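Hardwood floor refinishing

Hardwood floor refinishing is the sanding and recoating of a wood floor that is already in place. It is widely sold as a way to make an old floor "like new," a phrase that deserves some doubt. Sanding removes wood for good, and a floor can only go through it so many times.

Methods

A full refinish cuts the surface back to bare wood with coarse and then finer grits, followed by stain, if wanted, and 2 or more coats of a clear finish. A lighter job, known as screening, scuffs only the old coating before a fresh coat goes on. Screening does little for deep scratches or gray water stains, though sellers often suggest otherwise.

Finishes

Oil-based finishes tend to turn amber with age. Water-based finishes stay clearer and dry faster. Claims about which lasts longer are hard to judge, as most come from the makers. Tekden, a coating supplier, advertises a wear test of 1134 cycles, but has not said what counts as a cycle or when a floor is held to have failed. Eklund quotes a figure of 300 for its own product, using a different test. The two numbers cannot be compared — and neither says much about a hallway with a dog in it.

Cost and resale value

The belief that refinishing pays for itself when a house is sold is often repeated and poorly supported. A survey of almost 234 home sales in Madelia is sometimes cited as proof. It did not separate refinished floors from kitchens and baths updated at the same time, and the sellers supplied the figures themselves.

Dust

"Dustless" sanding, a term used by Barkov and other contractors, means sanding with a vacuum attached. Some fine dust still escapes.

See also: Wood flooring; Floor wax; Parquet
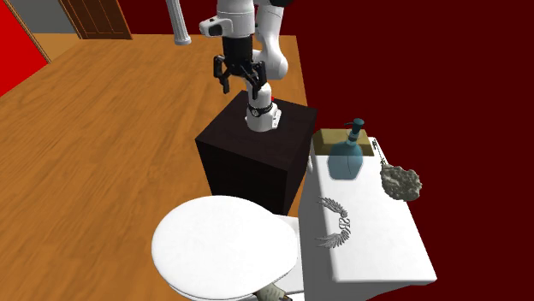
Orange-brown wood plank floor with a light grain (computer rendering)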